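Siwan Rosser did not set out to run a robotics club. She set out to get the key to the room, because the room had a kettle. The key came with a sign-up sheet, the sheet had names on it, and two years on she is still there most evenings, telling people to mind the cables.

The club is called Ruvirik, a name chosen by vote and defended by none of the people who voted for it. Its members are second-year students, and their project this year is packing: getting a pair of arms to deal with a small box without flattening it.

"It sounds like nothing," says Rosser. "My mother asked what we'd been doing since March and I said, boxes. She said, still?"

Still. The team has logged 597 attempts, and Lenuța Ene, who keeps the log, has written a remark beside each. Early entries run to "crushed" and "crushed, but slowly". By attempt 318 she had moved on to "nearly", which she regards as the most depressing word in English.

"Crushed is information," she says. "Nearly is just a mood."

Georges Daher writes most of the code and takes most of the blame. He came to the club hoping to build something that walked. "I was told walking was a later project," he says. "I have since seen the list of later projects. It's long – and walking isn't on it."

He has grown fond of the work all the same, mainly the dull parts: how far to open the fingers, how gently to come down, when to give up and go back to the start.
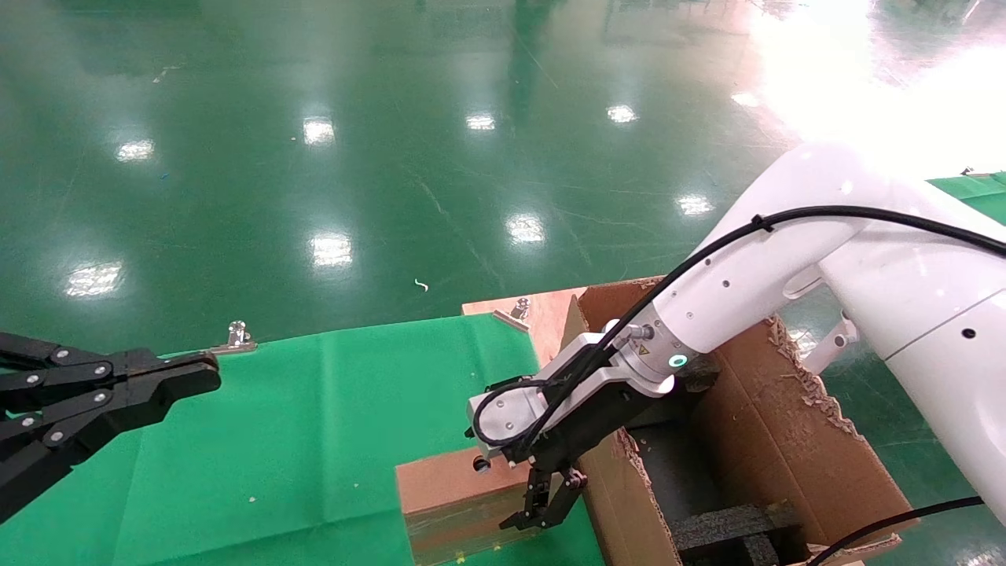 What has been the hardest thing to teach it?

"When to stop squeezing," says Daher. "A person feels the card give a bit and eases off. We had to work out what that bit was, and then it was different for every box."

The club takes its packing to the Tatard student contest next, where Rosser expects to meet a team with matching jackets. Ruvirik has no jackets. It has a budget line for tape, which Ene says is overspent, and a new box of biscuits that has so far been opened only by hand.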